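# The Price of a Cold Drink

In my street there was a small shop called Medeiros, and it was open until midnight for all the years I lived there. I bought bread in it, and stamps, and one time a wedding card at eleven in the evening. In February it closed.

Small shops do not close from one cause. The rent goes up, the owner gets tired, the children study something else. Ozan Öztürkmen, who keeps the Etetti shop near the canal, showed me his papers without shame. His electricity bill for last year was 3188 euros. On a weak day he serves 62 customers, and many of them buy one thing only.

"People think I sell food," he told me. "I sell the hour. At eight in the morning I have nothing special. At ten at night I am the only one."

He keeps up to 400 different products, and he knows which of them are there from politeness. One neighbour needs a certain mustard, so the mustard stays. 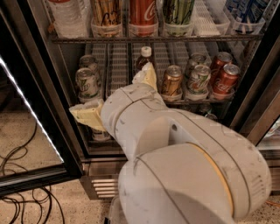
Drinks are where a shop like his still earns something. The margin on them is better than on bread, but the cold must be paid for day and night. A fridge with glass doors sells well, as the customer sees the brown bottle before he has decided to be thirsty. Every time a door is swung open, the cold air goes out into the shop. Öztürkmen bought his fridge second-hand from Wallska and has paid for it over 8 months.

He has been asked to sell the place. He says he will think about it after the summer.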